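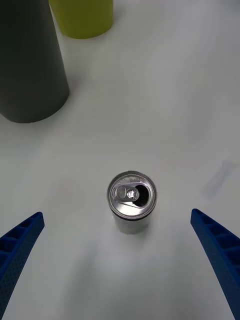 Do you have to rinse soda cans before they go in the recycling bag?

A quick swish of water is plenty, and you can skip the soap. All you're after is getting the sticky stuff out so the bag doesn't smell like old cola by the weekend.

I got that from Ilze Pētersons down the hall, who is very serious about cans (I mean it as a compliment!). I used to let them pile up on the table until there wasn't room for a plate. There'd be one with two sips left in it, one I'd opened and forgotten, and then I'd open another because I couldn't tell which was which. So this month I've been trying a new thing: the table gets cleared before I go to bed, every night, even if the rest of the apartment looks like a yard sale.

It takes me 17 minutes on a bad night. I timed it. Most of that is me wandering off to look at my phone.

Cups are the other half of the problem. I don't even own that many, but I will happily use a fresh one for water, then another for juice, then drink straight from the can anyway and leave both cups standing there looking useful.

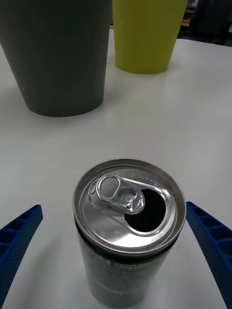

My rule for now is one drink on the table at a time. If I want a can, the cups go back to the shelf first. Dark colors for me, bright ones for guests, which sounds fussy but it really has cut down on the "wait, is this mine?" business when Tumaini Masanja comes over for cards. He still grabs whatever is closest, so it's a work in progress.

Oh, and wipe under the can! Pale tabletops show every ring. I left one overnight back in September and scrubbed at it with baking soda for ages, and there's still a ghost of it if the light comes in low. I've got coasters now, the cheap cork kind, and they live in a drawer where I never remember to get them out.

Next up is the drawer, I guess. Ilze has offered to come help and I'm a little scared of what she'll find in there.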